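Ask Viktória Sipos what her two-armed robot learned last winter and she'll start with what it stopped doing: squeezing too hard. Her group at Irden has been training it to put together flat-pack furniture, and the trick is lovely. Each time a grip went wrong, a person took over for a second or two, fixed it and handed back control. Only those short rescues went into the next round of training.

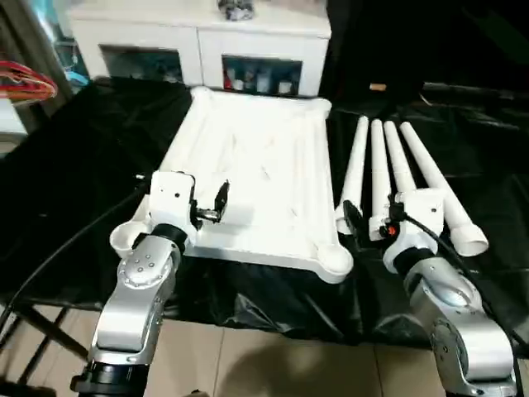 The left finger hovers near the rim of the white frame, with four tubes lying to the right.

It took 220 rescues, against the 1,840 full demonstrations the team had recorded for its earlier system, Zakance. And the new one is better! Success at fitting a tube into its corner rose to 63 per cent, on parts it had never handled before.

Sipos wants to try it on softer plastics next, which bend when both arms pull. The first trials are planned for December.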